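Bench Rules for Small-Object Handling: Frequently Asked Questions
Hunville Automation Workshop, shared benches. Last revised 28/05/2026. 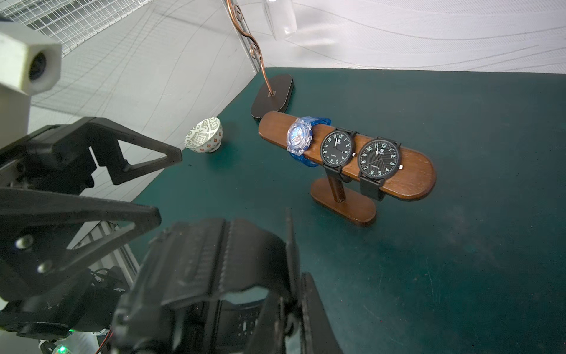 Noelia Llorente wants it on the record that the old rules were four pages long, that she read all of them, and that not one line told her who was allowed to clear a protective stop. She is right, and the question now comes first. The rest are in the order people ask them, with the exception of the one about coffee, which would otherwise be at the top.

Who can clear a protective stop?

The person whose name is on the session sheet. If that person has gone to lunch, the arm has gone to lunch too. A protective stop is the controller telling you that something pushed back harder than it expected, and the one who should be curious about that is the one running the session. Look at the bench first, find what was touched, write it down, then clear it. Clearing it twice in a row without writing anything down is how we came to have this page.

Is a protective stop the same as an emergency stop?

No. The protective stop is the controller's decision and the emergency stop is yours. Pressing the red button needs no permission, no explanation and no seniority. You will never be asked to justify pressing it. You may be asked to justify leaning on it while reaching for the hex keys, but kindly.

After an emergency stop the arm must be homed at reduced speed with the bench clear of hands. Reset the button only once you know why it was pressed, which may mean walking over and asking somebody.

Why is there a speed limit if the arm is "collaborative"?

The word on the brochure describes the arm. It says nothing about what you have bolted to the end of it. A gentle arm holding a metal rod is a metal rod, and your risk assessment has to cover the arm, the gripper, the object and the place where your face usually is.

Our limit for shared benches is 250 mm/s at the gripper during teaching. Automatic runs with nobody inside the marked line can go up to 760 mm/s, provided the session sheet says so and the sheet was signed before the run. Signatures that appear afterwards are a genre of fiction we no longer publish.

What counts as "inside the line"?

Any part of you. The line is taped on the floor, 1000 mm out from the edge of the table, and it extends upward as far as you do. Leaning across it with your feet politely outside is inside. So is holding a phone over it. Stools may not be parked on the line, as a stool on the line reliably becomes a person on the line.

Which objects am I allowed to put on the bench?

Anything on the approved list, plus anything you've had added to it. The current list leans heavily on household and shop-display items: wristwatches on a wooden stand, small decorated bowls, ornamental metalwork with curls in it. They are awkward in useful ways. A strap flops, a glazed rim is slippery, and a scroll on a thin rod will hook a finger of the gripper given half a chance.

To add an object, fill in the one-page form. We ask for its weight, its material, what happens if it's dropped from gripper height and what happens if it's squeezed at full force. "Nothing" is an acceptable answer if you have tried it. "Should be fine" is not an answer to any question on the form, though it has been offered for most of them.

Glass, blades, pressurized containers, lithium cells outside a product and anything alive are refused outright. We thought the last one was obvious until July.

Can I use my own watch?

You can. You will sign the bit that says the workshop doesn't replace it, and you will then watch the gripper close on it with an expression the rest of us enjoy. Remove anything with sentimental value. People keep asking whether a cheap one gives the same results, and for most grasping work it does.

Metal bracelets need a separate line on the form. Resin and soft straps are covered by the general entry.

How tightly may the gripper close?

Start at the lowest force setting that will hold the object still, then go up one step at a time. Do not start in the middle and work outward in both directions, which was a real proposal. For ceramics and watch crystals the ceiling is 10 N. For wood and bare metal it's whatever your form says, and your form had better say something.

Force settings don't carry over between grippers. A number that was perfect on the Giltel fingers means nothing on the Grandex ones, and vice versa. If you swap fingers, you start again from the bottom.

Do I have to secure stands and bases?

If the object is taller than its base is wide, yes: museum putty or a clamp. A watch stand is a bar on a post, and pulling sideways on a strap puts a surprising amount of leverage on a small footprint. Anything on a rod is worse. If the whole purpose of your session is to see whether the arm can lift something without toppling the stand, you may leave it free, but write that on the sheet so that the next person doesn't think you forgot.

How should I lay out the objects?

Leave room for the gripper to get in and, more to the point, to get out again. Most of our reported contacts happen on retreat, when the operator has mentally moved on to the next thing and the open fingers sweep back past whatever was standing behind. Put tall items where the retreat path doesn't go. If your task needs clutter, which plenty do, run the path once at teaching speed with the object left in place and a hand on the stop.

Plain table surface, please. If you want a cloth, tape its edges. A loose corner wandering into a joint is a poor way to learn what the joint does with fabric.

What about the cables?

Everything that leaves the gripper must be tied back so that it can't snag through the full range of motion, and "full range" means the range the arm has, which will be larger than the range you were planning to use. Check the wrist first. Wires that look generous at home position get tight at full rotation, and a connector that's being tugged will work perfectly until your supervisor is in the room.

Exposed boards are permitted on the shared benches at 24 V and below. They're not permitted near liquids. See the coffee question.

Do cameras need their own check?

Yes, at the start of every session. Confirm that the mount is tight, that the lens is clean and that the housing doesn't foul the fingers when they open all the way. If you have changed the mount, even by a hair, the calibration is void. Recalibrate and log it. Data gathered on a stale calibration gets deleted, and Inmaculada Peñalver does the deleting herself, with what can only be described as good cheer.

If people could be recorded, put out the sign. Anyone may ask for the recording to stop while they walk through.

How often is the gripper inspected?

Visually before each session, and properly every 1000 cycles. The proper inspection covers finger screws, pad wear, cracks at the corners of the finger frames and play in the carriage. Use the torque driver from the Aranda cabinet and put it back in the Aranda cabinet. Printed fingers that show whitening or a hairline crack go in the bin. They don't go in the drawer marked "spares", where several have been discovered living under an assumed identity.

What has to be on the session sheet?

Name, bench, gripper, finger type, force ceiling, speed, objects, start time, finish time, and any stop of any kind. It takes a couple of minutes. Abbreviations are fine if another human could decode them. Blank means you didn't check, so if you did check and found nothing, write "nil".

Will I get in trouble for reporting a near miss?

No. You will get a short conversation and possibly a biscuit. Reports are used to change the rules, and several answers on this page exist thanks to somebody who owned up. What does get you taken off the booking system is a near miss we hear about from someone else.

Do these rules replace the national standards?

They sit underneath them. If a standard, a manufacturer's manual or provincial safety law asks for something stricter, the stricter one wins. If you think our rule is the stricter one and also silly, you are welcome to propose a change, in writing, with your reasoning attached. Until it's accepted you follow the silly one.

Can visitors drive the arm?

With a trained operator beside them holding the enabling switch, at teaching speed, using objects from the soft list. Visitors under 16 may choose the object and give advice. Most of them have plenty.

I've finished. What do I do before I leave?

Open the gripper, park the arm, remove power from the tool, take your objects off the table and wipe the surface. Sign out on the sheet. If something is broken, tag it with a red tag and a sentence. "Broken" is a word, and we would like to know which part and doing what.

Can I have a coffee at the bench?

No.

What if it has a lid?

Still no. There's a shelf by the door.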